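Etstead Shared Workshop
Minutes of the two-arm group, 5/5/19
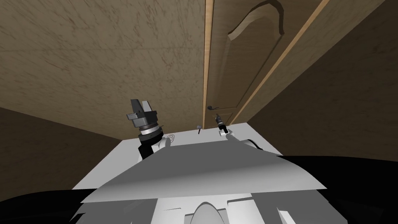 1. Present and apologies

Kagiso Zwane (chair, also taking notes, under protest). Van Wyk, Morard and the two new members from the woodturning side, who were told this would be short. Apologies from Varberg, who is at a wedding and sent a four-page list of comments anyway. The comments were accepted unread and will be read before the next meeting by whoever loses the coin toss.

2. Minutes of the April meeting

Approved with one correction. Item 6 said Morard "broke" the bench vise. Morard would like it recorded that the vise was already heading that way. So recorded.

3. Simulation

Van Wyk has the simulated room running on the workshop computer, with both arms, the white work surface and the door behind it. The group looked at the view from the robot's side. The left gripper was up in the air pointing at the wall and the right one was over at the far edge of the surface, just under the door handle. Van Wyk described the left arm's pose as "a starting position." Zwane asked what it was starting. Discussion followed.

The wall texture was raised again. Van Wyk spent an evening on it and is fond of it. Morard thinks it looks like the inside of an old suitcase. It stays, on the grounds that changing it would take another evening.

The gray panel in front takes up a lot of the view and lies across part of the work surface. Morard wants to move the viewpoint forward. Van Wyk wants to leave it where the real one will be mounted, so that the trouble turns up on the screen first. Vote taken, Van Wyk's view carried. Morard to try the other position in a separate copy and to stop bringing it up until then.

Agreed that the first task will be to pick up the small dark peg-like object standing between the grippers and hand it from one arm to the other. The door is to be left alone for now. Varberg's list has a whole page on doors.

ACTION: Van Wyk to write the handover task and put the file somewhere the rest of us can find it.

4. The real arms

Left arm: wrist assembled, wiring not. Right arm: wiring done, wrist in a shoebox. It was pointed out that between them we have one arm. Zwane has asked for both to be in the same condition by next time, and for that condition to be "finished."

The shoulder bolts that came were 8 mm too short. The replacements are on order. The short ones have gone in the big jar with all the other short ones.

ACTION: Morard to finish the left wiring. Zwane to find the shoebox lid.

5. Money

The kitty stands at $65. Bolts will take $11 of that and the new emergency stop button $26. A request for a second monitor was heard politely. The woodturners asked whether the coffee comes out of the same kitty. It does, and they have been shown the tin.

6. Safety

No power to either real arm until the stop button is fitted and tested, including "just for a second." Van Wyk asked that this item not be looked at him. Anyone running an arm needs a second person in the room, awake.

7. Any other business

The bandsaw is making the noise again. Not our bandsaw, but we sit next to it. Zwane will mention it to the main workshop meeting.

Somebody has been using the good calipers to prop the window open. They are back in their case and the window now has a block of scrap maple.

8. Next meeting

Same room, same time, once the bolts arrive. Morard to bring the key.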